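4.2 Objetos de uso diário sobre a mesa

A mesa da sala foi, em todas as casas visitadas, o lugar onde as coisas pequenas ficam juntas antes de serem arrumadas (Figura 3).

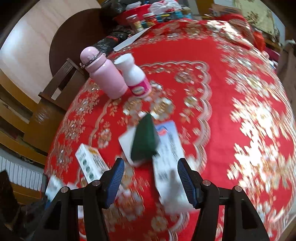 Figura 3. Caixas brancas, esponja verde e duas garrafas sobre toalha vermelha com motivos florais.

4.3 Agrupamento e sobreposição

Nas notas de campo, registámos 479 objetos e classificámos cada um segundo o contacto com os vizinhos: isolado, encostado ou sobreposto. O caso da Figura 3 pertence ao terceiro tipo, pois a esponja está pousada em diagonal sobre uma das caixas. As garrafas, uma rosa-clara com argola de mosquetão e outra branca com faixa rosa, estão de pé, e esta posição foi a mais comum para os recipientes altos em toda a amostra.

A toalha merece também uma observação. Segundo Patrício e Isah, os moradores de Closard escolhem para a mesa um tecido estampado e mantêm-no durante o ano inteiro, mesmo quando a mesa serve para arrumação e não para refeições. Na zona atrás da mesa, onde se vê uma bacia vermelha cheia de artigos e vários sacos, a densidade de objetos é maior. Chamámos a esta zona «reserva» e não a incluímos na contagem, porque os limites entre os objetos não se distinguem com segurança. A mesma regra foi aplicada às casas de Ramano, em outubro.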